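Werkbuch > Greifen und Schieben > Einträge > Selbstlernendes Greifen, Kiste 1

2018-01-30

Endlich läuft der neue Trainingslauf so, wie ich ihn mir seit Anfang Januar vorstelle! Kurz alles aufschreiben, solange ich es noch im Kopf habe, der Rest kommt nach und nach ins Wiki.

Ausgangslage: Gola (so heißt seit letzter Woche das Netz, das aus dem Tiefenbild die Greifwahrscheinlichkeit schätzt) war bis gestern auf 3000 Griffen trainiert. Alle selbst gesammelt, Beschriftung allein über die Fingerweite nach dem Schließen. Das funktioniert bei einzeln liegenden Klötzen sehr ordentlich. Sobald zwei Teile nebeneinander liegen, wird es zäh, denn das Netz sucht sich zielsicher die Stelle, an der ein Finger genau auf dem Nachbarteil aufsetzt. Im Tiefenbild ist der Spalt dann ein paar Pixel breit und verrauscht, und Gola hält ihn für breit genug.

Die Idee für heute: neben dem Greifen eine zweite Handlung zulassen, das Schieben. Finger geschlossen, kurz absenken, ein Stück in eine Richtung fahren, wieder hoch. Das zweite Netz heißt Trallari und bekommt denselben Bildausschnitt wie Gola. Als Belohnung nehme ich nicht »Teil hat sich bewegt« (hatten wir schon, dann schiebt der Roboter fröhlich freie Teile durch die Kiste), sondern den Unterschied der besten Greifwahrscheinlichkeit vorher und nachher. Gola bewertet also, was Trallari angerichtet hat. Das ist so schön einfach, dass ich mich ärgere, es nicht gleich so gebaut zu haben.

Ablauf pro Versuch:
- Tiefenbild aufnehmen, entzerren, Kistenrand ausblenden
- Gola über alle Posen und Winkel rechnen lassen
- liegt der beste Wert über der Schwelle: greifen
- liegt er darunter: Trallari fragen und schieben
- neues Bild, Differenz speichern, weiter

Gegriffene Teile werden über der Kiste wieder losgelassen, die Lage ändert sich dadurch von selbst. Umgeräumt wird von Hand nur, wenn die Verteilung zu langweilig wird.

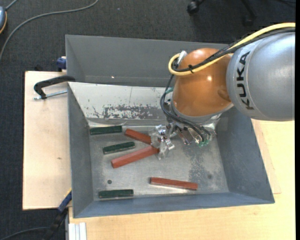

Die Schwelle war der erste Stolperstein. Zu hoch eingestellt, und der Arm schiebt ewig herum, obwohl drei brauchbare Griffe daliegen. Zu niedrig, und Trallari kommt kaum zum Zug. Ich lasse sie jetzt gleitend mitlaufen: Median der besten Greifwerte aus den letzten Bildern, plus ein kleiner fester Anteil Zufall, damit auch mal geschoben wird, wenn es eigentlich nicht nötig wäre. Gerade diese unnötigen Schübe sind als Gegenbeispiele Gold wert.

Ergebnis bis heute Nachmittag: 500 Schübe gesammelt, davon haben nur 17 den Lauf wegen zu hoher Kraft abgebrochen. Sieben Abbrüche gehen auf denselben Fehler, nämlich Schieben quer zur Wand mit zu wenig Abstand. Die Kollisionsprüfung rechnet noch mit senkrechten Kistenwänden, unsere sind aber schräg. Unten fehlt also Platz, den das Modell für frei hält. Habe das Modell in Odby nachgezogen und die Prüfung auf die abgesenkte Fingerhöhe gelegt. Seitdem Ruhe, allerdings habe ich das noch nicht lange genug beobachtet, um es abzuhaken.

Was mich wirklich begeistert: Trallari hat von sich aus angefangen, gegen die Enden langer Teile zu schieben statt gegen die Mitte. Das Teil dreht sich dann weg und macht den Spalt auf. Wir haben dafür nichts vorgegeben, keine Form, keine Kanten, gar nichts. In der Heatmap sieht man zwei helle Flecken an den Enden und dazwischen fast nichts. Ich habe mir die Karten bestimmt eine Stunde lang angeschaut, völlig unproduktiv und sehr vergnüglich.

Weniger schön: Die Beurteilung durch Gola ist natürlich nur so gut wie Gola. An Kratzern und blanken Stellen im Metallboden gibt es Löcher im Tiefenbild, und dort springt die Greifwahrscheinlichkeit auch ohne jede Bewegung. Damit bekommt ein Schub gelegentlich Lob für nichts. Zwei Möglichkeiten: mehrere Aufnahmen mitteln (kostet Zeit pro Versuch) oder die Löcher auffüllen und die Unsicherheit als eigenen Kanal mitgeben. Die zweite ist mir lieber, die erste ist schneller gebaut. Morgen also erst mal mitteln.

Noch offen:
- Vergleich mit zufälligem Schieben, gleiche Startlagen, sonst glaubt uns das Ergebnis keiner
- Schublänge freigeben? Im Moment fest
- Logformat an das von Bhattacharjee angleichen, dann können beide Projekte dieselben Auswerteskripte nehmen
- Kraftschwelle beim Absenken getrennt von der beim Schieben setzen
- Gola mit den neuen Griffen nachtrainieren, aber Trallari in der Zeit einfrieren, damit sich nicht beide gleichzeitig verschieben

Gewichte und Konfiguration liegen auf der Gruppenplatte unter trallari_schieben, die alten Greifdaten bitte nicht überschreiben. Der Lauf geht heute Abend noch bis zum Abschließen weiter.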